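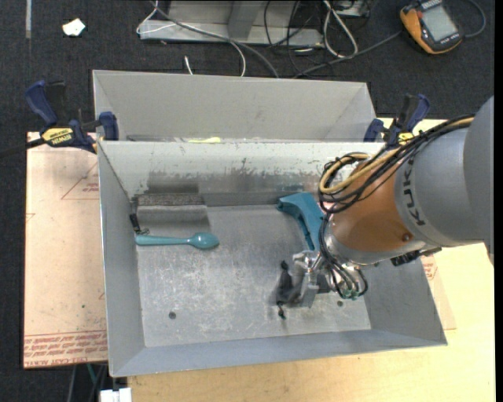

Small developer conferences deserve your money more than the big ones do

Feb 27, 2020

Registration for Monov Days opened in January and I had my ticket inside two minutes, which my other half says is the fastest I have ever done anything. I don't regret it at all! Two days in Tritcombe, one main hall, a side room for workshops, and a canteen that does a very respectable cheese pasty. I have been looking forward to it since the last one ended.

Every year at this time the same conversation goes round my team. The big company events put up their dates, everybody enters the draw, a few people get lucky, and the rest sulk for a week. Then those who got through start adding up the flights, the hotel and the ticket itself. Last year one of my colleagues at Hartono worked his out at £2890, and he spent most of the keynote watching it on a screen in an overflow room. He had a lovely time, and I'm pleased for him. But the keynote was streamed, and I saw the same thing at my kitchen table in my slippers, with a better view and a pot of tea.

My ticket for Tritcombe cost £60. The train from Allilside is extra, but it's a pretty line along the river and I get a bit of reading done.

I know price isn't everything, so let me say what you get for it. There are 24 talks across the whole event, and nearly all of them are given by people who use the thing they're talking about on a Tuesday-afternoon sort of basis (bugs, deadlines, a manager asking when it will be finished). They show you the ugly bits. Last year Lino Galli stood up to talk about moving an old booking system to a new database and spent a good half of his slot on the migration that went wrong. He had the error logs up on the wall. He took us through what he had believed at each stage and why he'd believed it, and I have used what I learned from that talk more often than anything I ever picked up from a product launch. You won't hear that sort of thing on a big stage with a lighting crew, where the demo has been rehearsed for weeks and the person giving it is there to make you want the product.

Then there's the bit between the talks, which I love even more. When there's only one hall and one canteen, you bump into the speakers. You can ask the daft question you were too shy to ask with a microphone in your hand. I once had a full hour of help with a caching problem from a woman whose library I'd been using wrongly for a year, and she drew the answer on the back of the programme. I've still got it, pinned over my desk.

People do make a fair case for the giants. If you build apps for somebody's phone, it helps to sit in a lab with the engineers who wrote the system, and you can't get that in Tritcombe. The announcements are exciting too, and I'd be fibbing if I said I never stayed up late for one. If your employer is paying and your name comes out of the hat, go, and bring me back a T-shirt.

What bothers me is that so many firms treat the big trip as the only one worth a line in the budget. One person goes, comes back with a bag of stickers and gives a short talk that half the office misses. For the same money you could send a whole team to something local, juniors included, and they'd come home arguing about what they had heard. Our juniors hardly ever get to go anywhere, and they're the ones who'd get the most out of it.

So if you hold the training budget where you work, have a look at what's on within a train ride before you put anyone on a plane. And if you're a developer who has never been to one of the little ones, do try it this year. Monov still had tickets left when I looked this morning. I'll be near the front in the green jumper, probably with a pasty.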